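Lab diary, September 2023

Sink task, day two of the comparison runs. Started at nine, finished a little after six.

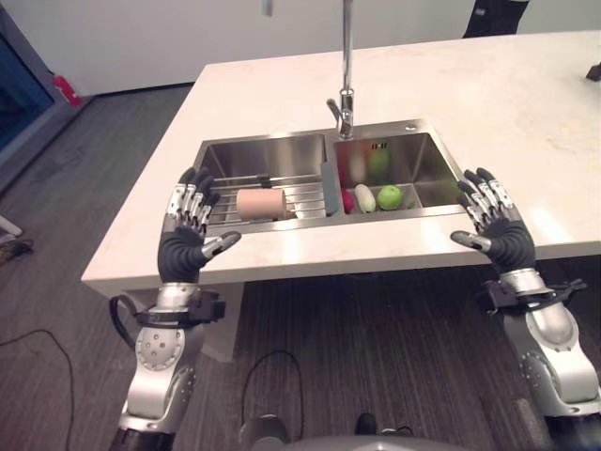

Morning

Carter MacLeod and I went over the protocol again before switching anything on. The question is still the narrow one we settled on in August: if the policy is trained with half the demonstrations replaced by short corrections, does it hold up on a cluttered sink as well as the one trained on full demonstrations only. Both got 800 episodes. We call the full-demonstration one Wotlow and the mixed one Cenon, so that whoever scores the runs can't tell from the name which is which. That worked until Yuto Okabe guessed on the first day. He is now off scoring and does resets.

The start pose is hands up at the front edge of the counter, palms toward the sink. We had been letting the operator bring the arms there by eye, and Carter found that the right wrist was ending up in a slightly different place each time. It is now a saved pose. I reran yesterday's first block with it and threw the old block out. Carter thought that was wasteful. I would sooner lose a morning than explain it in the paper.

The layout for this block was the apple and the other produce in the right basin, with the pink roll on the rack in the left one. The instruction was to pick up the apple and set it on the rack. The apple is the easy object. The pale vegetable beside it is what causes trouble, as the fingers close on both and the apple rolls against the wall of the basin. The steel is polished enough to show a reflection of the apple, and Yuto has a theory that Wotlow sometimes reaches for the reflection. I looked at the reach targets for the runs he flagged and two of them do land past the apple, toward the back wall. Two is not a result. I wrote it down anyway.

Afternoon

We have 166 scored runs now, counting yesterday's good blocks. Cenon is ahead on the cluttered layouts and level on the clean ones. The gap is smaller than the pilot suggested - the pilot had one operator and one layout, so I never trusted it much.

What I did not expect is how the failures split. Wotlow fails late, after contact, and keeps squeezing. Cenon fails early, backs off and tries again, and some of those second tries come in over the time limit. We score them as failures. If we raised the limit Cenon would look a good deal better, but the limit was fixed before we started and it stays. I'll report the late successes in a separate column.

Lost 4 runs to a dropped connection on the left hand. Yuto reseated the connector and it behaved after that. Those runs are marked invalid and will be repeated with the same layouts.

Evening

Talked to Georgiev's group by phone. They are running the same protocol on their own counter, with a shallower sink, and they see the same early backing off. They asked for our layout cards and I sent them. They want to know if we randomize the order of the two policies inside a block. We do, but the seed was not in the notes, so I added it.

For tomorrow: repeat the invalid runs first. Then the layouts with the gray utensil on the divider as the target, which I expect both policies to do badly on. Ask Carter to score the first ten blind and me the same ten, and compare before going further.

Narkusau still has the spare wrist bracket. Call before noon.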